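Ticket 2692 – Track upload stops before the end of the hike
Product: Skarnby trail recorder, phone app
Opened by: Leokadia Bednarek
Status: waiting for user

Leokadia Bednarek, Friday, 7:40 am
Hello. I walked the Wukorwood ridge trail in October, from the Tremport side to the Hordiienko shelter and back. The length is 25 kilometers. In the app the full track is visible, but on the website it stops at the shelter. The way back is missing. I tried the upload two times, with the same result. I have also exported the track as a GPX file, and this file is complete.

Obed Bonsu, support, 9:15 am
Thank you for the clear report. Please check under Settings – Recording if "Split at long pause" is on. How long did you rest at the shelter?
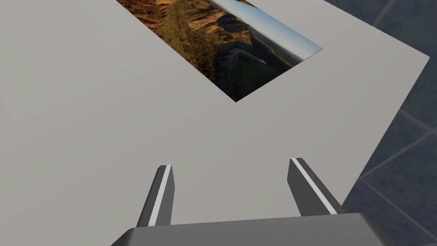
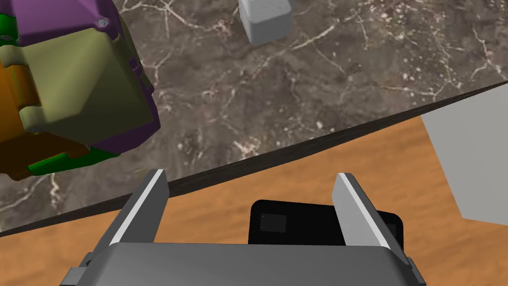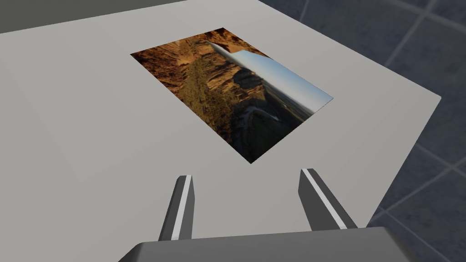
Attachments to ticket 2692 (3 pictures). Light gray tabletop: first and third.

Leokadia Bednarek, 10:02 am
The setting is on. I did not know it. My rest was around 300 seconds longer than the limit which is written there, so I think the app made two tracks. But in my list I see only one.

Obed Bonsu, support, 11:30 am
The list in the app joins both parts, but the website shows them separately. Your second part is marked as private, and for this reason it did not appear. Please open My Tracks, choose "Show private" and then "Join with previous". Do not delete the track from the phone before this is done.

Leokadia Bednarek, 12:18 pm
I found the second part. The join button is gray and I cannot press it. Should I first make it public?

Obed Bonsu, support, 12:25 pm
Yes, please make it public first, then reload the page and try again.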